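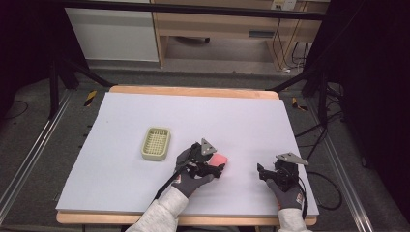 Why did the soap shop stop selling wrapped bars?

Thierry Pons says the wrapping cost him more than the labels, the boxes and the string put together. He has made soap in Jollville for years under the name Didetti, and last July he switched to selling bars loose by weight.

"People like to pick one up and smell it," he said. "With paper on, they were tearing the corner anyway."

A batch makes 149 bars. They cure on racks in the back room, and he turns them by hand. Olive oil is still the main ingredient, though he tried sunflower for one winter. "Too soft. It went to mush in the dish."

His advice for customers is simple. Keep the bar out of standing water and let it dry between uses.

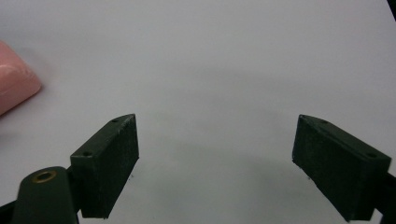 Pale surface, with a bit of pink at left.

Pons learned the trade from Wondimu Degefa, who ran a stall at the Pamunen market and sold a plain white bar and a clove one. The clove recipe is still in use. "I changed the amount of salt once and he noticed," Pons said.

He plans to add a shaving soap next, in batches of 73.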